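Three hands, one cupboard: a morning with Waraporn Prasertsri

I met Waraporn Prasertsri at Prirnivon's office in Tolville, where she tests robot hands for a living. I'd expected goggles and a lab. What I got was carpet, desks and a very strong cup of tea.

"People send us a gripper and say it can do anything," she told me. "So I ask it to open a door. You'd be amazed how quickly the conversation changes!"

She's been comparing a multi-fingered hand from Kaltcombe with a simpler one from a small outfit called Yoo. The log stood at 3048 attempts when I visited, 767 of them with the Yoo. I asked which she liked better and she laughed - she'd clearly been asked before.

"The Yoo is stronger, and I can swap a finger in 10 minutes. The Kaltcombe is fussier, but it'll get behind a handle at a bad angle. If I had to live with one, the Kaltcombe. If I had to repair one, the Yoo, every time."

And the cameras? She got quite animated here. The head camera is lovely for working out where the cupboard is, she said, but once the arm gets close it blocks its own view, so she wants one at each wrist as well. The trouble is that a wrist camera sees an awful lot of wrist.

"We moved the mount 163 times," she said. "I wrote them all down. I'm that sort of person."
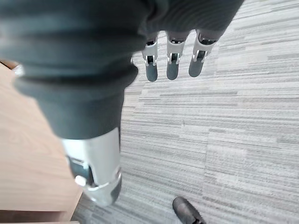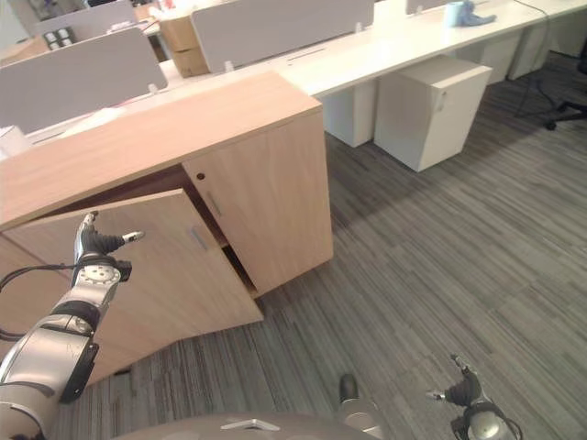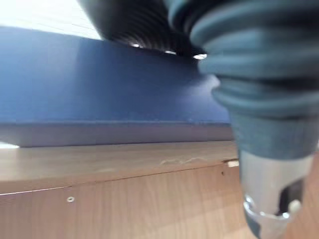

The middle view is the one from the head, with the left door of the cupboard open.

What she'd change next

"Softer fingertips," she said straight away, "and a controller that doesn't sulk when I change hands." She's hoping to have both by November, and she has a drawer she wants to try them on.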